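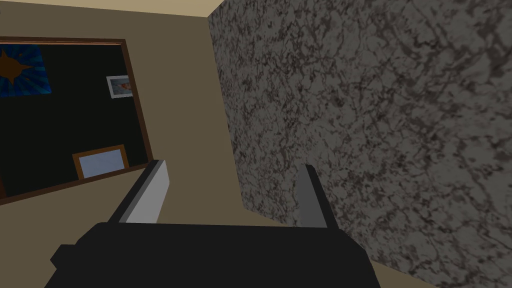 Melati Setiawan
1/ Terminei a avaliação do Clurkonano, o pacote de simulação bimanual da Pundix. Licença de teste, versão de outubro, comprada pelo laboratório sem desconto. Fio com o que medi, o que quebrou e para quem serve.

2/ O que vem no pacote: modelo do robô com dois braços e garras paralelas, um conjunto de ambientes internos, câmeras de punho e uma câmera alta, gravador de episódios e um cliente de teleoperação. Sem treino de políticas. Isso é vendido à parte, com outro nome e outro contrato.

3/ Instalação: o instalador assume uma GPU só. Com duas, ele escolhe a primeira que responde, e no nosso servidor era a errada. Resolve-se no arquivo de configuração, chave render_device. A documentação cita a chave uma vez, no capítulo de licenciamento.

4/ Gravamos 180 episódios em teleoperação, divididos entre mim e o Ikhsan Yusof. Tarefas curtas: aproximar, alinhar, pegar, largar em cima da mesa. Nada de objetos deformáveis, que o fabricante declara fora do escopo.

5/ Câmera de punho primeiro, que é o motivo de a gente ter olhado para esse produto. A câmera é solidária à garra. A carcaça preta ocupa a borda inferior e os dois dedos ficam sempre à vista. Para alinhamento isso é bom: a abertura entre os dedos é legível mesmo sem ler o encoder.

6/ O custo é campo útil. Quando o punho gira, o fundo pode virar quase todo parede e bancada. Nos meus episódios longos há trechos em que a política teria de se orientar por uma textura de granito e um quadro na parede. Dá para treinar assim, mas convém saber antes de comprar.

7/ Sombreamento dos dedos: a face voltada para a luz fica cinza-claro, a outra escurece. Coerente entre quadros, sem cintilação. No Raju, que usávamos até agora, os dedos piscavam a cada mudança de ângulo e a gente filtrava isso na mão.

8/ Malhas. O cesto de arame preto é o teste que eu faço em qualquer simulador: as células são abertas e o fundo tem de aparecer através delas. Passa na parte visual. A geometria de colisão é outra conversa, ver 10.
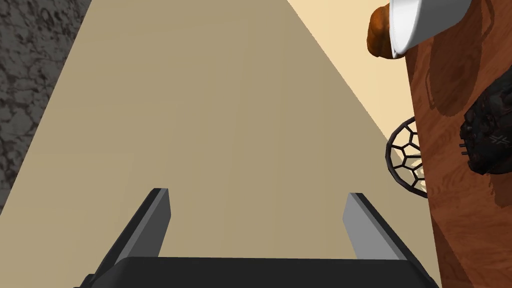 9/ Texturas. Madeira e granito têm detalhe suficiente. As superfícies bege são lisas, quase sem textura, e aí o fluxo óptico não encontra nada. Se o seu pipeline depende de correspondência entre quadros, ligue a randomização de materiais. Vem desligada.

10/ Colisão. O cesto usa casco convexo por padrão, ou seja, para a física ele é um sólido fechado. O dedo para no ar antes de entrar na célula. Há uma opção de decomposição, que no nosso hardware levou 19 minutos na primeira carga e depois ficou em cache.

11/ Tigelas têm o mesmo padrão e o mesmo remédio. Quem quiser soltar objetos dentro delas precisa recalcular. O suporte confirmou que é intencional, por desempenho.

12/ Sincronismo. Comparei carimbos de tempo das câmeras de punho com os das juntas. No modo síncrono, zero quadros perdidos. No modo livre, 1072 quadros fora da tolerância no conjunto inteiro, quase todos no começo do episódio, enquanto os ambientes carregam. Descartem o primeiro segundo.

13/ Suporte: abri três chamados. A Nadiia Hutsuliak respondeu os três com trechos de configuração prontos para colar. O terceiro era erro meu (unidade da abertura da garra: o gravador usa metros, o cliente mostra milímetros).
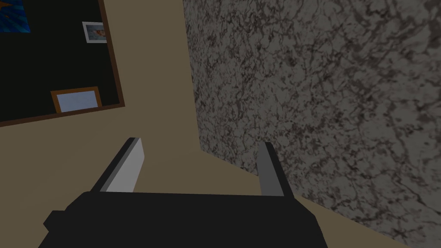 Página 2 de 3

14/ Continuando. Granito e bordas: a junção entre a superfície de pedra e a superfície bege sai como linha limpa, sem serrilhado perceptível na resolução nativa. Reduzindo a imagem pela metade para treino, continua utilizável.

15/ Iluminação. O padrão é fraco e uniforme. O painel escuro na parede fica perto do preto, e o branco da moldura da foto salta. Quem usa autoexposição na câmera real deve replicar isso no simulador – a curva padrão é fixa.

16/ Câmera alta. Pega o tronco do robô, os dois braços, o balcão branco e a mesa de madeira. Reparem na inclinação: a montagem segue a pose da cabeça, e o horizonte vai junto. Se você espera imagem nivelada, aplique a rotação inversa na leitura. A pose está no registro, campo head_T_world. 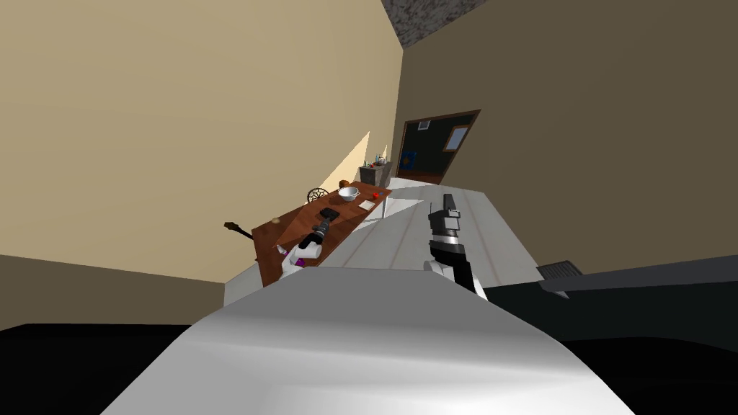

Câmera alta do Clurkonano, os dois braços sobre o balcão e a mesa.

17/ O tronco ocupa boa parte da metade inferior. Eu recorto antes de treinar. O Rigoberto Agudelo prefere manter, como referência fixa para a rede. Não temos comparação justa entre as duas opções, então fica como preferência.

18/ Exportação: o formato nativo é fechado, mas o conversor incluído é decente. Mais de 2548 arquivos convertidos sem falha, somando episódios, calibrações e metadados. O conversor só roda em linha de comando e não retoma se for interrompido.

19/ Licença por máquina, não por usuário. Para grupo pequeno com um servidor, sai bem. A Clinitz cobra por assento e fica mais cara a partir da terceira pessoa. Em nuvem a Pundix pede contrato separado; não testei.

20/ Compro? Para manipulação de mesa com objetos rígidos, sim. Vamos renovar por um ano. Para inserção fina ou contato dentro de cestos e tigelas, só com a decomposição ligada e paciência na primeira carga.

21/ A Princess Dizon perguntou por DM sobre sensores de força no punho. Existem no modelo, mas o ruído é gaussiano fixo e não reproduz a deriva do sensor que temos aqui. Não usei nos resultados.

22/ Configurações e script de verificação de sincronismo no repositório do laboratório, pasta avaliacao_clurkonano. Se rodarem em outra GPU, me mandem o tempo da decomposição.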